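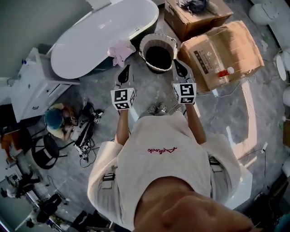 The tub is in the room (the tub is not in)

So the bathroom at the Sutter Street house has reached the stage where it's mostly a storage unit with a bathtub in it. I've been promising an update since January, and a few of you have been very patient in the comments, so let's go!

First, the tub. It's an oval freestanding one, white and glossy, from a salvage yard called Gravlow that I found through my neighbor Lanying Cai. It cost me 400 dollars, which I thought was a steal until I had to get it up the stairs. I measured the doorway twice and the landing zero times. We got it around the corner in the end with a moving blanket and some words I won't type here. Right now it's sitting at a slant because I keep changing my mind about which way I want to face when I'm in it. Window or door? The plumber would love an answer.

The walls are that plain grayish green for the time being, and I've gone back and forth on it so often that I might just leave it. It's growing on me. I did buy 2 sample pots of something warmer from Matberg and they're still sealed, so that tells you where my heart is.

Then there's the basket, the round off-white woven one with the scalloped edge and the black bottom. I love this thing. I bought it for towels way before there was anywhere to hang a towel, and it's been following me from room to room ever since. I've decided it's going right beside the tub, and everything else can work around it.

The boxes I'm less fond of. They're big brown cardboard ones and they've been opened and closed so many times that the nearer one is getting pretty beat up at the edges. My plan this week is to empty them, flatten them and get them down to the garage before they become furniture. The crumpled pink thing over the side of the tub goes too, and so does all that dark plastic.

Still to do: the floor (I want to seal it and keep the blotchy gray, my sister thinks I've lost it), the light over the mirror, and the mirror. The faucet is a Skeltier and it's on back order — they're saying two more weeks, same as they said last time. If any of you have sealed a floor like this yourselves, please tell me what you used and whether you'd do it again.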